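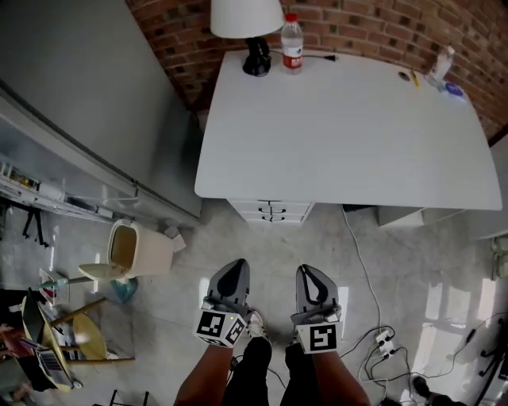
Review: Droteck paired hand grippers, 30 days in a small workroom

14 comments | 200 shares

The Droteck set is sold to firms that want to automate desk work such as clearing, sorting and putting away. A worker holds one gripper in each hand and does the task; the recorded motion trains the arm that will later do it. Each gripper carries a white cube with black markers for tracking.

Setup. Calibration takes 14 minutes per pair and has to be repeated if a cube is knocked. The marker cubes sit near the wrist, and reaching into a drawer or close to a wall is awkward until the operator learns to come in from above.

Handling. The black pads hold pens, caps and small bottles well. Paper flat on a tile floor is slow. Napaporn Saithong, who tested the set with me, averaged 30 usable recordings per shift in the first week and found her forearms tired before her hands did. We now stop at two hours.

Effect on the job. Tidying used to be the last task of the day and was never logged. It is now scheduled work with a target, and the target is the weak point. Our manager, Wanpen Klinhom, first set it at 200 recordings a week and later dropped it - people were rushing, and rushed motion is poor training data. Staff also asked who would do the clearing once the arm arrives. Droteck's manual has nothing on this. We wrote our own rule: recording hours are paid at the skilled rate, and no shifts are cut during the trial.

Faults. One loose trigger, replaced under warranty. The software drops tracking when direct sun falls on a cube.

Verdict: sound hardware, thin documentation. Buy one set before committing to more.

Related
Forngate bench arm: long-term test
Karam floor cable covers compared
Govine shift planner, second look

Get new reviews by email. Unsubscribe at any time.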